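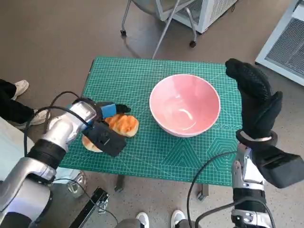
Teleoperated demos: bread into bowl, policy stalls above the bun
posted by Mohsin Bukhari, 25/10/2021
Tags: teleoperation, imitation learning, grippers

We are collecting demonstrations by remote control on a two-arm setup, gripper on the left, humanoid hand on the right. The task is short. Left arm picks up a piece of bread, moves it over a bowl on a cutting mat, lowers, opens. Right arm stays parked with the hand up. Two operators take turns.

We have 218 demos. After training, the left arm goes to the bread reliably and then hovers. Sometimes it closes late, sometimes it drifts toward the bowl without closing at all. Of 31 test runs, 14 ended with bread in the bowl. Nearly all the rest stopped at the hover.

Details that may matter:
Recording and control both run at the same rate.
Head camera only, no wrist cameras yet.
Gripper command is logged as open or closed, arm joints as measured positions.
Bread is moved by hand between demos, bowl stays near the middle of the mat.
Operators were told to be careful on the approach.

Is this a data problem or a model problem? I would like to know before I book the operators for another week.

Siwan Craddock
Data, most likely. Your last line is the one I would look at first. An operator who is told to be careful stops above the object, checks the line, then goes down. In the recording that is a long run of frames where the image hardly changes and the correct action is "do nothing". The policy learns to do nothing very well. With a single frame as input it has no way to tell the start of the pause from the end of it.

Plot joint speed against time for twenty or so demos. If there is a flat section before every grasp, you have found it. What worked for us at Broltside:

1. Trim the pauses. We dropped any frame where no joint moved more than a small threshold and the gripper command did not change. Keep a few frames on either side of the close, or you lose the grasp itself.
2. Log the commanded positions as the action, not the measured ones. Measured positions lag, and on contact they hide how hard the operator was pressing down.
3. Have the operators practice until they can go down in one motion, and only then record. Throw away the practice runs.

The head camera is the other half of it. Once the gripper is over the bread it covers part of what it is about to pick up, so the view is worst at the moment you need it. A wrist camera on the left arm would help more than another hundred demos. Also check that the cables on that arm hang the same way each session. Ours did not, and the policy was sensitive to it.

If you re-record, move the bowl as well. A bowl that stays in one place gets learned as a joint position.

Stan
just get more data, 218 is nothing

Damir Obradović
I agree with Siwan on the pauses, less so on trimming as the whole fix. If the two operators have different habits – one comes in from the side, one from straight above – the policy may average them and end up between the two. Split the demos by operator and train on each set alone. It costs you a day of compute and no operator time.

Predicting a short block of future actions instead of one step also gets you past the hover in many cases. I would try that before buying cameras.

One thing on the task itself. Bread compresses, so "closed" is a poor label if the gripper stops at a different width every time. Log the finger width as a number.

Mohsin Bukhari
Thanks. Plotted the speeds. Flat section before the close in almost every demo, longest one is 3 seconds, and it is clearly worse for one operator than the other. Trimming now, then I will retrain on the split sets. Finger width turns out to be in the raw logs already, it was being thresholded in our export script. Wrist camera is on order from Rarnham.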